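16/01/2018 – Onby cell service still patchy, carrier says two more weeks

Quick update on the outage, more when we get it. Stillolach says the mast above Flutden is back on part power but won't be fully fixed till the end of January. That leaves 472 homes on the north side of Onby with weak signal or none. It was 1,006 at the worst point last week, so better, but not great if you're one of the 472.

Cause was ice in the cabling, same as last winter. Parts on order.

Sinéad Mulcahy, who speaks for the carrier, told us credits will go on the next bill "without anybody having to ring up." Prepaid customers do have to call. She didn't have a figure for how much.

Texts are getting thru in most places, calls less so. Wifi calling works if your home internet is up and your phone's new enough – check under settings. Emergency calls should pick up any network in range. The library has its landline out on the front desk for anyone who needs it, local calls only, open till 6.

Town meeting on a second mast is still on for later this month. Filip Street site is the favorite, tho residents there have already sent in 2 letters against. We'll post the time when its confirmed.
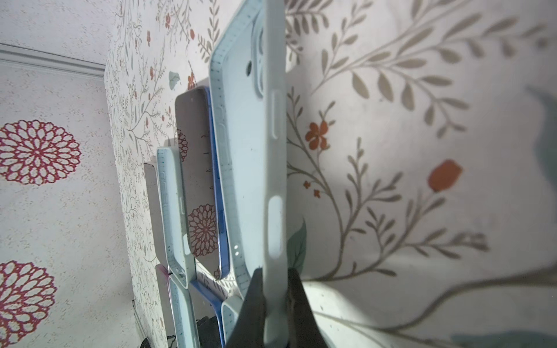
Phone cases in mint green, one with a blue rim.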